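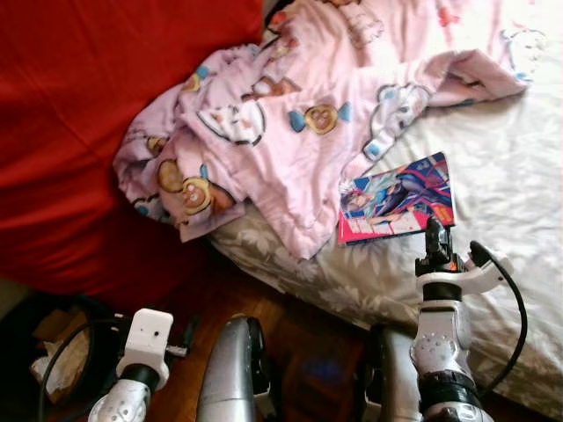

Notas para la intervención de Milovan Vasić
Cena benéfica de otoño de la Fundación Çınar
Salón principal, Gindcombe. Turno de palabra: 20.15 h, tras el primer plato

Apertura

Buenas noches. En nombre del patronato de la Fundación Çınar, les doy la bienvenida a esta cena benéfica y les agradezco su asistencia. Saludo a las autoridades municipales, a las entidades colaboradoras y a las familias que nos acompañan.

(Esperar a que el servicio termine de retirar los platos. No empezar antes.)

La recaudación de esta noche se destinará íntegramente al programa Flullidum, mediante el cual la Fundación ofrece alojamiento temporal a familias que deben desplazarse para acompañar a un menor durante un tratamiento hospitalario prolongado.

Situación del programa

En el último ejercicio, Flullidum facilitó 709 noches de alojamiento. La Fundación dispone de 14 habitaciones, distribuidas en dos edificios, y la ocupación ha sido prácticamente completa desde la primavera. Las solicitudes se tramitan a través de los servicios de trabajo social, que conocen la situación de cada familia y establecen el orden de acceso.

Debo señalar también que no hemos podido atender todas las peticiones. En los meses de invierno hubo familias que esperaron más de lo razonable, y el patronato considera que esa espera debe reducirse.

(Pausa breve. Pasar a la parte de proyecto.)

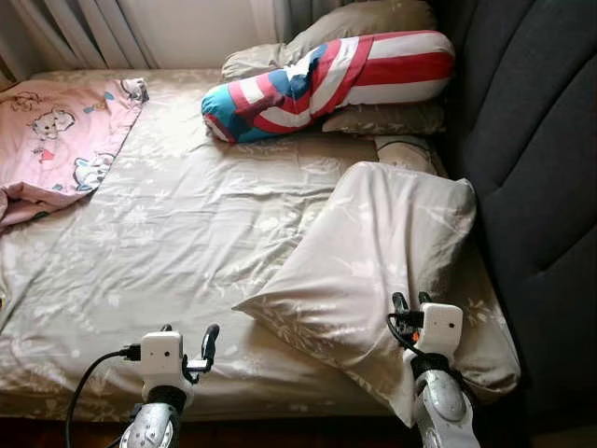
Con ese fin se aprobó en junio la ampliación del segundo edificio, que incorporará 4 habitaciones adaptadas y una cocina compartida en la planta baja. El proyecto técnico está redactado y la licencia, concedida. Las obras podrán comenzar en cuanto quede cubierta la parte de la financiación que corresponde a la Fundación.

La firma Pruvstead ha asumido el coste del salón y del servicio de cena, de modo que ningún gasto de organización se descuenta de las aportaciones. Ruego un aplauso para su equipo.

(Aplauso. Mirar hacia la mesa 4, a la izquierda del escenario.)

La subasta

Después del postre se celebrará la subasta. Las normas figuran en el reverso del menú; recuerdo las principales:

Las pujas se hacen levantando la tarjeta numerada que encontrarán junto a su cubierto.
El importe de salida de cada lote lo anunciará la persona que dirige la subasta.
El pago puede realizarse esta misma noche, en la mesa de la entrada, o por transferencia en los días siguientes.
Los certificados de donación se enviarán por correo antes de que acabe noviembre.

Quienes prefieran no pujar pueden utilizar el sobre que se ha dejado en cada mesa. Toda aportación, con independencia de su cuantía, recibirá el mismo tratamiento y el mismo justificante.
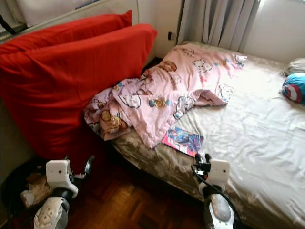 Agradecimientos

Esta noche nos acompañan 158 personas, la asistencia más alta desde que la Fundación convoca esta cena. Quiero expresar nuestro reconocimiento al Ayuntamiento de Gindcombe por la cesión del espacio exterior, al cuarteto que ha interpretado la música de bienvenida y a los comercios que han donado lotes, cuya relación completa aparece en el programa.

(Si se supera el tiempo previsto, omitir el párrafo siguiente.)

El patronato presentará las cuentas de la velada en la reunión ordinaria de diciembre y las publicará en el tablón de la sede. Cualquier donante podrá solicitar una copia en secretaría.

Cierre

Les agradezco de nuevo su generosidad y les invito a continuar con la cena. La subasta comenzará a las 21.45 h. Muchas gracias.

(Bajar por la escalera lateral y dejar el micrófono encendido en el atril para los avisos de sala.)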